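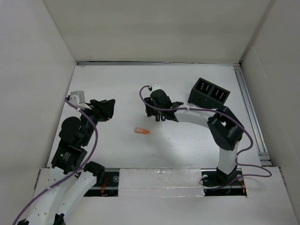
The booth at Szewczyk, both arms out over the white table and the little orange piece between them.

5 min read

I went for the free parking and the promise of soup, if I'm being truthful, and came home having driven a robot. Szewczyk opened its doors in Garnel on Sat 3 November, and my sister-in-law had a spare ticket because her lad had football. I'd driven past the place for years and always assumed it was something to do with kitchens.

You go in through the loading bay, get a sticker with your name on it, and then they more or less let you wander. The first half hour was machines in cages doing very fast things to bits of metal. Impressive, loud, and after the third one I'd stopped reading the signs. What I really want to tell you about was upstairs, in a room they call Jiden (that's the name of the project, but everyone there used it for the room as well).

Jiden is where they teach. There are several of these grey-walled booths, each with a pair of arms in it, and a stool in front for whoever's doing the teaching. I'd always pictured somebody typing in numbers - go left this much, close, lift - and there's hardly any of that. You hold a pair of handles at a separate little desk, and whatever your hands do, the arms in the booth do as well. You do the job yourself, through the arms, over and over, and the computer keeps every go. Later on it has a try by itself, based on what it's seen people do.

Our guide was Valentina Carrasco, who had a sore throat and a very dry way of putting things. She'd been on the stool all week. The job they were recording was to pick up a small orange piece lying on the table and set it down on top of a black box at the back right, in one of the two sunken panels. That's the whole job. I said surely you show it that once, and she said their target for this one was 1000 goes and they'd got through a good chunk of it, and that the job before had needed 2000. Two thousand! Of the same thing! She said you get into a rhythm, like shelling peas.

She did a few while we watched. The arms are quite handsome close up, white tubes with chunky black joints, and a purple cable on each one that loops about like a telephone cord. Each arm also has a small bracket up by the gripper for a camera, so the computer gets the view from the hand. I asked why two arms for a one-handed job and she said the next task needs both, and it's a nuisance to keep taking one off. The left one mostly stays up out of the way for this one.

The bit that surprised me was that she kept moving the orange piece between goes. Sometimes nearer the front, sometimes turned round, once so awkwardly that I thought she was being mean to it. She shifted the box too, and turned it so it sat at an angle. If you always put things in the same spot, she said, all it learns is the spot. I've had colleagues like that.

Then they asked who wanted a turn and there was the usual British silence, so up went my hand.

Well. It is HARD. The handles themselves are light, no effort at all, but you can't feel anything. The gripper had hold of the orange piece before I knew it did, and I carried on squeezing. Then I was watching my own hands instead of the booth, and the arm went sailing over the box and stopped a good way past it. Valentina just said "and back a bit" in the voice people use for reversing caravans. On my third attempt I got it down onto the box, a bit crooked, and a small girl behind me clapped.

I asked if mine would go in with the others. It wouldn't - visitors' goes are binned - but she did say a wobbly one isn't always wasted. If you miss and then calmly put it right, the robot gets to see what putting it right looks like. The ones they throw out are where the person dithers, hovering about without making up their mind. Apparently you can tell from a recording whether somebody's had lunch.

My group had 19 people in it and I think nearly all of us had a turn in the end, so we ran well over and missed the talk on Wurnamis, which was something to do with packaging. The soup was leek and potato and there was plenty of it. Wear flat shoes if you go, the stairs up to Jiden are the open metal kind. They're doing another day in July and you have to put your name down at the front desk.

My shoulders ached on Sunday, by the way. From handles that weigh nothing! I think I'd been holding my breath.

Comments (4)

Pru_H: Was it you hogging the handles when we came up?? My husband got two goes and hasn't stopped talking about it.

mossy: Do they let children try? Mine's nine and would love it.

Author reply: Yes, there were a few having a go, they just pulled the stool up higher. Most of them were better than me.

Derek in Garnel: Free parking was full by ten. Use the road behind.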